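Remercombe Household Robotics Challenge

The Remercombe Household Robotics Challenge is a yearly student competition in which teams teach robots to do small jobs around the home. It is run by the Remercombe student robotics club and is open to high school and college teams. The challenge is best known for its kitchen and bathroom tasks, which look easy on paper and are wonderfully hard in practice.

History

The club began as an after-school group that built line-following cars. Members got interested in home tasks after a class project on sorting dishes, and the first challenge was held the next May with a single event, setting a table for two. The sink event came a year later and quickly became the crowd favorite. The rules now in force were published on 20 Sep 2023.

Format

Each team enters 2 events, one picked by the judges and one of its own choice. A run lasts five minutes. Points are given for each object moved to the right place, with extra points for gentle handling — a dropped sponge costs little, a dropped cup costs a lot. Teams may use any robot arm they like, but the gripper on the arm must match the handheld grippers used in training.

The Fletari Cup goes to the team with the best total score. The Dundetti Prize is given for the best written report, and it is taken just as seriously. Past reports have covered everything from finger padding to the trouble with shiny faucets, and many make great reading for newcomers.

Training by demonstration

Teams do not program every motion by hand. Students carry out the task themselves with a pair of handheld grippers, over and over, and the recordings are used to train the robot. Printed markers on the grippers help the software follow where each one is and how it is turned. In one season the Segura team recorded 3,170 demonstrations, of which 114 were set aside for testing.

Good demonstrations take real skill! New members usually start with soft, light objects and learn to slow down, keep the markers in view and let go cleanly. Two-handed work comes later and is the part students tend to enjoy most. Sessions are busy and sociable, with several people in the room and someone always ready to take the next turn at the counter.

A student holds a small teal ball in one gripper over the sink, with the other gripper open.

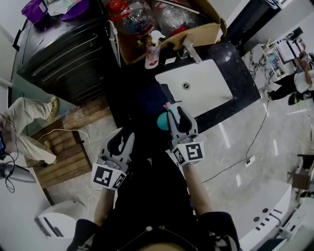

Scoring disputes

A team may ask for a second look at a run within ten minutes of its end. Judges review the video and may change the score up or down. A run can be repeated only if the table, counter or power supply failed.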